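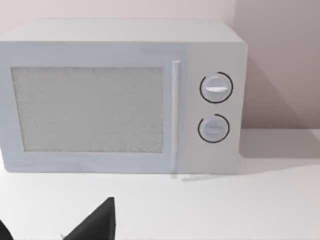
By the time Henk Van der Linden got the last of the soup out of the pot and into a bowl, his sister had already told the story of the Piltalstead ferry twice, once to him and once to the dog, and she was getting ready to tell it again to the man who had come about the gutters.

"You were nine," she said, "and you had that awful green coat."

"I was eleven," said Henk, "and it was your coat."

The man who had come about the gutters accepted a chair and a piece of bread and looked as if he might be there for the afternoon, which suited everybody. It was March, and the rain had been coming down the valley from Badov since breakfast, and there's no sense in putting a ladder up against a house in weather like that.

The story went like this. Their father had sold the piano to a schoolteacher in Plilgate for 880, a sum that was spoken of in the family for years afterward as though it had been a lottery win, and he had decided, being a man who liked to do a thing properly, to deliver it himself. He borrowed a cart. He borrowed a horse to go with the cart, and then he borrowed both his children, on the grounds that somebody had to sit on either side of the piano and keep it company.

"He said to hold on to it," said his sister. "I held on to it the whole way down the hill. You were eating plums."

"There weren't any plums. It was practically winter."

Well, they got to the landing, and the ferryman, old Bucur, walked all the way around the cart with his hands behind his back and said he would take the horse and he would take the children, but he wasn't going to take a piano across that water for anyone, not if it played by itself. Their father argued. Bucur lit his pipe. It went on like that for 20 minutes — Henk remembered the church clock striking in the middle of it — and at last their father climbed up on the cart, lifted the lid, and played the only piece he knew, which was a wedding march, and rather a slow one.

"And Bucur cried," said his sister.

"He had a cold."

"He cried, Henk, and he took us over, and he wouldn't accept a penny."

The gutter man had stopped chewing. He said that his mother had learned to play in Plilgate, from a schoolteacher, on a big brown piano with one key that stuck whenever it rained.

Henk put down his spoon.

"Which key?" said his sister.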